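Gallery: Chores and Shop-Floor Jobs, Can a Machine Do Them Yet?

Posted 3/5/22

Sosavis has been running this page since last August. We visit workshops, labs and trade days and look at ordinary jobs: folding towels, loading a dishwasher, sorting parts, emptying a tote. The question is always the same one. Could you leave a machine to do it and go off to do something else?

For most household jobs the answer is still no. A towel changes shape every time it is picked up, and a kitchen is laid out differently in every home. Shop-floor jobs are closer, mainly where the parts are stiff and come in a known size.

Bin picking sits somewhere in between. A person reaches in and takes a part without much thought. A robot has to find each part, choose a grip, and get its fingers down past the walls and the neighbouring parts without hitting anything.

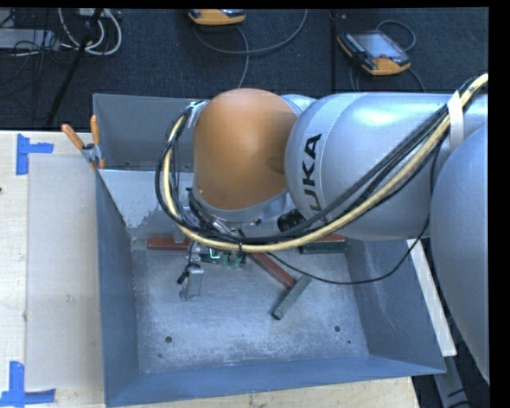 Bin picking with a KUKA arm. Two of the reddish-brown blocks lie along the back of the metal bin, and the dark green one is right up against its neighbour.

Parts lying side by side are harder than they look, as there is little room for a finger between them. Parts against a wall are much the same. The trade name for the usual fix is a nudge move, where the arm pushes a part into the open before trying to grip it. It works, but it adds time to every cycle.

The people we spoke to at Iton allow up to 14 seconds a pick in their own trials, and they want that down to 6 before they would put a cell on a paying line. Aryee, a smaller shop that packs hardware kits, still does the job by hand at 3 benches and has no plans to change this year.

Our view for now: stiff parts in a fixed bin, nearly there. Mixed parts in a deep bin, not yet. Laundry, a fair way off.

The next gallery covers shelf stocking and floor cleaning at Fandadau, with 17 pictures.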